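Section 4: Looking After Your Trudar Work Gloves

Your Trudar bench kit comes with two pairs of dotted work gloves, and we'd love for them to last you a good long while. They don't ask for much. A shake after each job, a wash now and then, and a proper place to rest will keep the palms grippy and the fingers comfortable, even if you're the sort of person (and many of our customers are!) who wears the same favorite pair for everything from stacking firewood to moving the couch.

Please read through the whole section once before your first wash. It only takes a few minutes, and there are a couple of cautions in it that are easier to follow ahead of time than afterward.

Before You Wash

1. Take the gloves outside, or hold them over a trash can, and clap them together firmly a few times, palm to palm. You'll be surprised how much grit comes off this way – sawdust especially likes to settle between the dots.

2. Turn each wrist end back a little and shake out anything that has slipped inside. Wood chips and dried leaves are the usual visitors.

3. Pick off burrs, splinters and bits of tape by hand. If something is stuck to a dot, roll it gently with your thumb until it lets go. Please don't scrape at it with a blade.

Caution: Gloves that have soaked up gasoline, solvent or wood stain should not go in the washer or dryer. Follow the directions on the product's own container for handling and throwing away stained cloth.

Washing

4. Fill a sink or basin with cool or lukewarm water and add a small squirt of mild dish soap. If you'd rather use the machine, choose the gentle cycle, keep the water cool and wash the gloves with other work clothes.

5. Put the gloves on under the water and rub your hands together as though you were washing them, paying extra attention to the fingertips and the base of the thumb. Let them sit in the suds for 13 minutes if they're very dirty.

6. Rinse until the water runs clear, then press the gloves between your palms. Wringing pulls the fingers out of shape, and it's a nuisance to coax them back.

Caution: No bleach and no fabric softener. Softener leaves a slippery film on the dots, and you'll notice it the next time you pick up anything smooth.

Drying

7. Hang each glove by the wrist end, fingers down, somewhere with moving air. At a room temperature of roughly 70 degrees, overnight is usually plenty, though a damp basement in May may want a second night.

8. Keep the gloves away from heaters, stovetops and the dashboard of your car. High heat can make the dots brittle.

Note: A little stiffness after drying is normal. Wear the gloves for a few minutes, open and close your hands, and they'll soften right up.

Checking and Putting Away

9. Clear a spot on a table with good light and sort the gloves back into pairs. Look between the fingers and along the seams for loose threads. A short thread can be snipped, but please don't pull it.

10. Lay each glove flat with the palm side up and the fingers pointing away from you, so the dots are easy to look over. Run your eye along the fingertips first, then down across the palm, and smooth out any folds as you go. Dots that are a bit rubbed are fine for light work; bare patches mean it's time for a new pair.

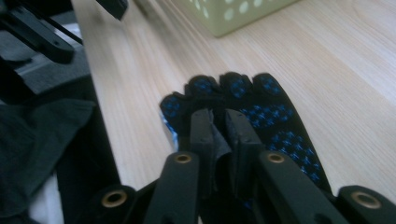
11. Stack the two gloves of a pair palm to palm and lay them in the top drawer of your bench, or in any dry drawer you like. Leave them flat and don't put heavy tools on top. If you keep several sizes in the house, a clothespin on each pair will save you some rummaging later.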